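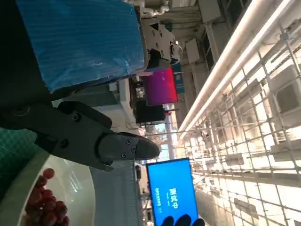 Chmielewska, demonstration lead, Sestava project

Grape day! We're teaching the arm to handle small, squashy things, and every example we record goes into the pile it learns from. We've got 734 so far, from 21 different objects, and my favourites are easily the fruit (grapes most of all).

The big grey gripper has the red grapes in their white bowl on one side and something blue and ribbed in shiny wrap on the other. I love how busy the hall looks behind it, with another arm and a couple of screens glowing under the lattice ceiling.

11/01/2024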